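Reference > Lettering and type > Numerals > Tabular figures

Reading time: 2 min

Filed under: Type terms, Numerals

Tabular figures

Tabular figures are numerals drawn so that each one takes up the same width. A 1 is given as much room as an 8, and columns of sums line up without further work. They are usually contrasted with proportional figures, where each numeral has the width its shape calls for. Most digital families of any size now claim to offer both, though the claim does not always survive a look inside the file.

Origins

Equal-width figures are often said to have been devised for printed accounts. The story is neat and may be partly right, but it is seldom given with a source. Metal type gave founders a plainer motive: figures cast on one common width were easier to set and to space. Whether readers asked for them is unclear.

Design

The usual difficulty is the 1. Set on a wide body it leaves gaps on both sides, and designers have answered with a flag, a foot serif or both. The foot can look out of place in a sans serif. Després, a text family with 21 styles, gives the 1 a foot in its tabular set only, so the same number changes shape between a table and the paragraph next to it. Its makers call this a feature. Lingyun Xue, reviewing the family, called it "a repair left on show".

Bold weights bring a second problem. If the bold figures are wider than the regular ones, a total in bold will not sit squarely under its column. Some families hold a single width across all weights, which leaves the heaviest figures cramped.

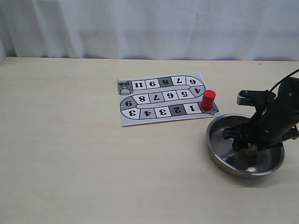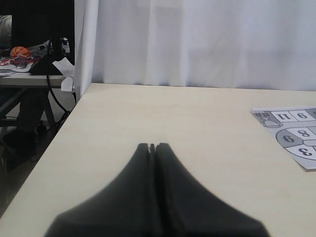
Claims about legibility

Tabular figures are widely described as easier to read. The evidence is thinner than the confidence with which this is repeated. A frequently mentioned trial at Wullbridge used around 2,000 printed tables and reported fewer errors with equal widths, but it changed the line spacing at the same time, and the two effects cannot be pulled apart. Abelardo Urrutia has argued that alignment helps with adding up and comparing, and that the benefit has been stretched to cover headlines, signs and game boards, where there is no column to align.

Use in software

Support depends on the program as much as on the typeface. Sinwood, an office suite, shows the option in its menus but drops it on export in older versions. Nekport advertises "100 per cent aligned numerals", a phrase it does not define.

See also: Old-style figures; Lining figures; Monospaced type

Page last changed 8 May 2020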